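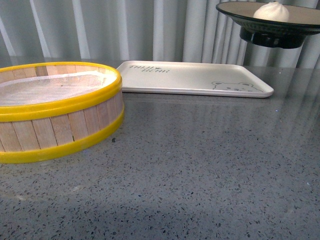
A bamboo steamer with a mesh liner on the counter.

The Daso mill opens its doors twice a year, and we went in July. It stands at the bottom of Hellbridge, past the feed store, with parking across the road in a gravel lot. The tour is free but you have to sign up at the front desk, and the morning groups were full by the time we got there. We got places at 1:30 and walked up to the river to wait.

The mill grinds rice into flour, mostly for noodles and dumpling wrappers. The oldest part of the building dates from 1818 and was a grist mill for local wheat. You can still see the slot in the stone floor where the main shaft came through. The wheel is gone. The guide said it was sold for scrap before the present company moved in.

Our group started in the receiving room, where the rice comes in by truck and goes over a set of shaking screens. It is very loud in there and they hand out foam earplugs. After that comes the soaking hall. The tanks hold 565 gallons each, and the rice stays in overnight. Wet grinding gives a softer flour than dry grinding, and the guide let us rub a pinch of both between our fingers. The difference was easy to feel.

The drying floor was closed for cleaning, so we looked at it through a window. I would have liked more time there, but the group behind us was already on the stairs.

The last stop was the test kitchen on the second floor. Every batch gets cooked before it ships. They make a plain rice cake, steam it and cut it to check the texture. We tried two kinds. The one made with their Gokulness flour was chewy and a little sweet. The Bravo flour is coarser and is sold to bakeries - I found it dry, though others in the group went back for more.

The shop sells flour in small bags and sacks, along with steamers, cloths and rolling pins. We bought two bags of the Gokulness. Cards are accepted.

A few practical notes. The tour took 97 minutes from desk to shop. There are two flights of stairs and no elevator. Wear closed shoes, and leave dark clothes at home - mine were white to the knee. Bus 273 stops outside the gate, but the last one back to town leaves at 5:10.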